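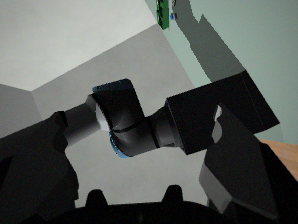 Damp in the back bedroom, is a dehumidifier worth it?
Pitbridge Home Forum > Heating and Damp
February 2025

mossy_kettle
Hiya all, first winter in our terrace and the back bedroom is driving me mad. Windows streaming every morning, black spots creeping up behind the wardrobe, and my winter coat smells like a pond. I've got my eye on the Menov dehumidifier, the bigger one, but it's £285 and I've already spent a fortune on curtains this year. Do they do the job or am I better off just opening a window?

gritbin51
Open the window. Ten minutes morning and night, both sides of the house so you get a draught through. We did that for years and never had a spot of mould. £285 is daft money.

Miranda_upstairs
Can't agree with that, sorry! I opened windows religiously in my last flat and all I got was a cold flat with mould in it. Bought a second-hand Esov in September and it's been brilliant – I dry all the washing in the box room with the door shut and it's done by the next day. Mine was £51 off a lady two streets over.

gritbin51
Well yes, if you dry washing indoors you'll get damp. Get a line up.

Miranda_upstairs
In February?? With what sun?

tealeaf_tony
Before anyone buys anything, is it an outside wall behind that wardrobe? Pull it forward a few inches so the air can get round. And have a look at the gutter over that corner next time it's chucking it down. Ours had been dripping down the brickwork for 2 winters and I was blaming the shower.

mossy_kettle
It is an outside wall, yes. Wardrobe is jammed right up against it as the room's tiny and the bed won't go anywhere else. Will look at the gutter, hadn't even thought of that. Does the Esov make much noise? It'd be right by my head.

Miranda_upstairs
Bit of a hum, like a fridge. I wouldn't sleep next to it but I'm fussy. Run it in the day with the door shut and empty the tank before bed.

gritbin51
And add what it costs to run to your £285.

tealeaf_tony
Ours is on 4 hours a day and I've not noticed much on the bill, but I suppose it depends on your tariff.

mossy_kettle
Right, wardrobe's come forward a bit (can only just get the door open now) and I'm keeping an eye out for second-hand ones. What do people use on the black spots, bleach or the proper spray?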